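Touching Up Scuffed Walls Without Repainting the Room

Every wall in my house has a story, and most of the stories involve a suitcase. Touch-up paint is supposed to be the cure. Done badly, it gives you a wall with a scuff and a shiny patch beside it.

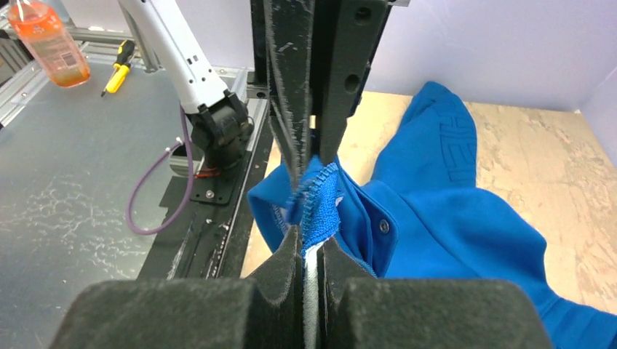 Start by washing the mark. Half of what people paint over is dirt, and dirt comes off with warm water, a drop of dish soap and a rag that doesn't shed. Go gently on flat paint, which polishes if you scrub it, and you will then own a glossy clean spot.

If the mark stays, find the original can. Mine was in the basement under a label reading "hall?", in what I'm sorry to say is my own handwriting. Stir it for a full 5 minutes, right down to the sludge. If it smells sour or comes up in lumps, take a chip of wall to the store and get a sample pot mixed.

Put on less than you think. Dab with a small foam roller or a nearly dry brush, and feather outward so there's no hard edge. A roller leaves a texture and a brush doesn't, so use whatever the room was painted with in the first place. Then leave it alone until tomorrow. Wet paint never matches, and I have ruined two good repairs by "fixing" them before supper.

Eggshell and satin are the troublemakers. They flash, meaning the patch catches the light differently even when the color is perfect. Horácio Gouveia, who painted our stairwell in January and has strong views on most things, won't spot-paint satin at all. He does the whole wall, corner to corner, and charges accordingly.

Dents need filler first – lightweight stuff, sanded flush, then primed. Skip the primer and the filler drinks the paint and leaves a dull little moon.

When you're done, write the room, color and sheen on the lid, and pour what's left into a small jar with hardly any air in it. Store it somewhere that doesn't freeze. Next week: the ceiling stain over the shower, which I have been ignoring with some success.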